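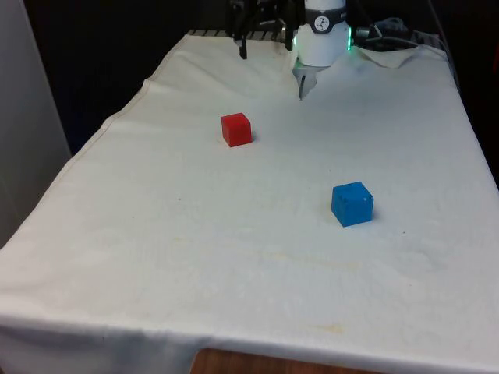 *Photo: Napaporn Kaewmanee / Stallell shared workshop, 2019-04-13*

ok so the arm build finally gets its own thread. Goal for this month: pick up the red cube, put it on the blue cube, repeat until I get bored. I will not get bored

---

The cloth was my idea. Bare wood kept confusing the color detection (brown and red are apparently cousins??) and off-white fixed it in one evening. It wrinkles like crazy though, and a fingertip will catch on a fold if I come in too low

---

Control code is a thing I started in March and named Clinus, for no reason I can remember. It's 1,993 lines right now and I'd guess a third of that is me printing stuff to the terminal

---

Someone asked about speed — I'm running at a crawl. A full pick and place takes 90 seconds. I tried doubling it last night and launched the blue cube under the drill press

--- 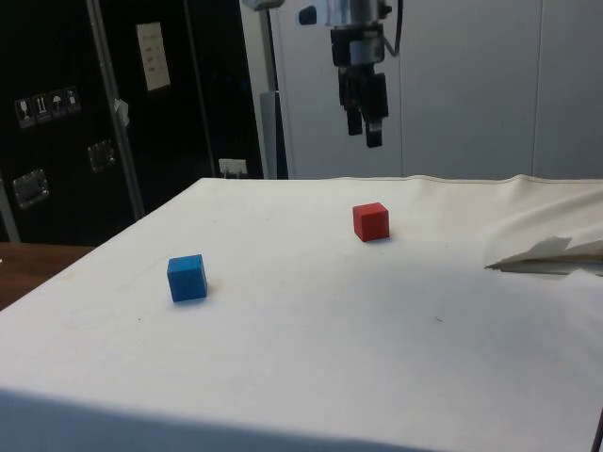 Next job is the approach height. I've been hard-coding it, then bumping it by a hair every time it goes wrong, and I'm up to 130 tries in the log. Pillay at the next bench says to just measure the table properly. Fine. FINE

---

Also red is way harder than blue in the evening! Same code, same threshold, and once the overhead lights go warm it drifts toward orange and I lose the edges. If anyone has a trick that isn't "buy a better lamp" I'm all ears

---

Will put the code up once I pull my wifi password out of it. Stacking attempt tomorrow if I get the bench — I've got it until noon and then the Flullico people need the space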